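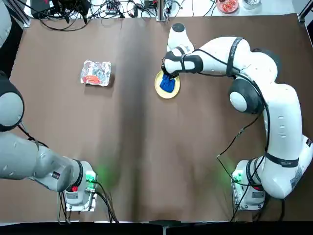
Matte brown, with a soft dark streak down the middle.

Big tables are back. Proper big ones, the kind you lose a stapler on. In Kestovport the secondhand sheds on Strickland Road can't keep them past morning tea, and the colour everyone asks for is brown. Plain brown. Not the grey everyone painted theirs a few years back.

Matte too. Gloss shows every fingerprint, every mug ring, glare off the window at four in the arvo. Matte forgives you a bit. It does pick up marks though, and a dark streak on an old top can be sun, oil, a runner left on too long, or just how the thing was finished. Don't sand first and ask later. Damp cloth, mild soap, let it dry overnight, look agian in daylight.

Sizes. For a bench you'll work at standing up, 92 cm high suits most people. For length, 176 is a good honest desk that still fits in a spare room. Measure the doorway. Then measure the hall, the turn at the end of the hall too. The Utstead sale in May had a lovely long one going for $35 and it went to the only bloke with a trailer.

Anything you mean to bolt or clamp down, check the thickness before handing over cash. Thin tops flex. Lean on the centre with both hands, hard, and watch the edges.

Care is dull. Darkel do a no-shine wax, $11 a tin, goes on with an old singlet. Thin coat, wait, buff it off, second coat only if the colour's gone patchy. Keep it off the cables or they go tacky and pick up fluf for ever.

Sheds open at seven. Bring a tape and a blanket.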